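Did the couple from Trarnamance really split, or is it promotion for season two?

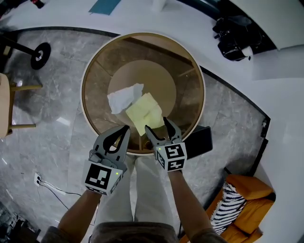 Every gossip page I follow says the two leads of Trarnamance broke up in November, and every one of them points back to the same unnamed "close friend." I've read maybe 372 comments on it and not one has a link to anything either of them said. For me the whole story can go in the wastebasket with the crumpled tissue and the folded paper towel until somebody shows a real statement. She took down the beach photos, fine. People take down photos. Does anyone have a source that isn't a screenshot of a screenshot?

Ita Ó Riain
March 31, 2019

Cronin

No statement from either side that I can find. The first post came from a fan account with roughly 800 followers, and the bigger pages copied it within a day, spelling mistake included. He did give a radio interview after that and was asked about her. He said "we're both busy" and changed the subject. You can read that as a breakup if you want to. I'd read it as a man who doesn't want to talk on the radio.

What I would check is whether they both turn up for the season two press days. Their contracts probably make them go either way, so look at the separate interviews and see if the hosts have been told not to ask.

brimard3000

they split. my cousin does hair on the show and she said so. believe me or dont

Workel

Your cousin and the "close friend" should meet. The last time this site was sure about a breakup, the pair had a baby the next spring, and that thread had 1000 replies swearing it was over. I'd wait.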